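Right, a thread on what I've been doing all week, which is teaching a robot arm to take old PCs apart. Or trying to! 1/8

The way it works is that I drive. There's a controller in my hand, the arm copies what I do, and everything gets recorded so the model can learn from it later. Brahim El Sherbiny set up the whole rig and makes it look like spreading butter. I do not. 2/8

My job this week was memory slots. Go down into the case, get the two fingers lined up, close, pull straight up. With your own hands it's two seconds. Through the arm, my first go took so long that my tea had a skin on it. 3/8

The bit I hadn't expected is how much you miss your sense of touch. When you pull a stick of RAM yourself you feel the clips let go. On the controller I get nothing, so I'm going on camera views and the noise the motor makes (there's a sort of grumpy hum when you're pushing on something you shouldn't be). 4/8

Cables are the real enemy. I did a lovely approach on Wednesday, dead straight, really pleased with myself, and hooked a power lead with the wrist on the way out. Brahim says to keep those ones but tag them, as the recovery is worth having too. So my blunders are now data, you're welcome. 5/8

Target is 60 good demos per task. I've got 40 for memory, and the last 20 are meant to be with the case turned different ways so it doesn't just learn one spot on the bench. My brain hates this. Left is suddenly sort of up?? 6/8

Someone asked if you can do it by hand instead, as in grab the arm and move it yourself. Yes, and we did that at Grenlow when I was there! Nice for big sweeping moves. But your own arms end up in front of the camera and you can't get your elbows into a tower case anyway, so remote it is. 7/8

Expansion cards next, which I'm told are worse. If anyone has tips for staying steady on the last bit of the way down, I'm all ears, mine is still a proper wobble. Back on it Friday morning. 8/8

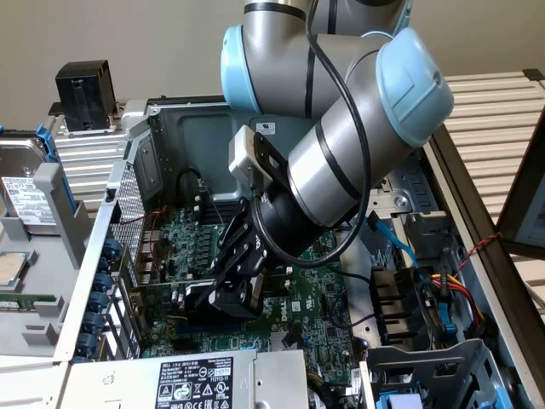
Fingers down over the Dell board, mind the cables.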